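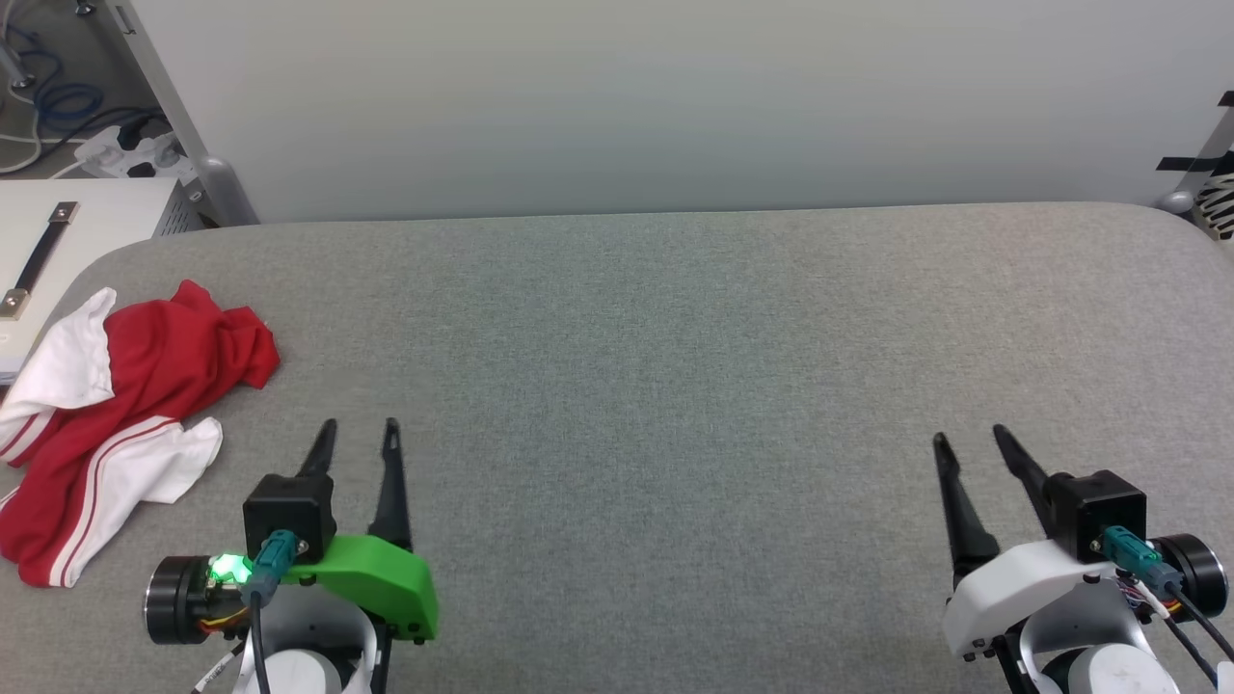
Garment Care and Home Textiles
Unit 4: Folding Sports Tops
Instructor: Ľudovít Kolář
Notes revised June 30, 2019

Read this before the practical. Bring one long-sleeved sports top from home, clean, and please don't fold it first. A top that has spent the night in a heap is better for our purposes.

What the books claim

Most folding advice comes from people who want to sell you a drawer. The Castari booklet in your reading pack says a proper fold "preserves the life of the fabric." It gives no source. I have looked for one and found nothing I would want to defend in front of a class. A fold keeps a shirt flat and lets you find it again, and I'm not prepared to promise more.

The same booklet shows 34 ways to fold a top. By my reading most of them are the same fold started from a different corner.

Terms

Body: the front and back panels together.
Fold line: where you intend the crease to go. The fabric may have other ideas, especially slick knits.
Squaring: pulling the shoulders and hem straight before any fold is made.
Heap: a garment that has been dropped or pushed aside, with the sleeves lying wherever they fell.

The surface

A padded, fabric-covered surface holds a slippery top in place better than a polished table does. It also drags at the hem when you pull, so lift the cloth and set it down. The Ruvetti folding board costs over 331 in the catalog and I can't see what it does that a blanket on a table doesn't. If you own one, use it, and tell us if I'm wrong.

Procedure

Find the collar first. With a two-color top people tend to grab the brightest part, and that is often the middle of the back. Follow a sleeve up to its shoulder if the collar is buried.

Hold both shoulders, lift, and let the body hang. Lay it face down. Square it. Stripes help here: if a stripe along the sleeve twists, the sleeve is twisted too.

Fold one side in toward the center and bring the sleeve back down along the body. Repeat on the other side. Fold up from the hem, once for a shelf and 2 times for a drawer.

Zippers: close them. The Skokden method leaves them open "to relax the front." I have tried it and got a wavy front.

On rolling

Students ask every October whether rolling is better. Rolled tops are easier to pull out of a bag. Claims that they never crease don't match the ones in my own closet.

For next time

Fold your top by the procedure, then by any method you prefer. Leave both overnight and write half a page on which was easier to live with. "Both were fine" is an acceptable finding. Serra, chapter on knits, is optional, and you can skip the part about scented paper.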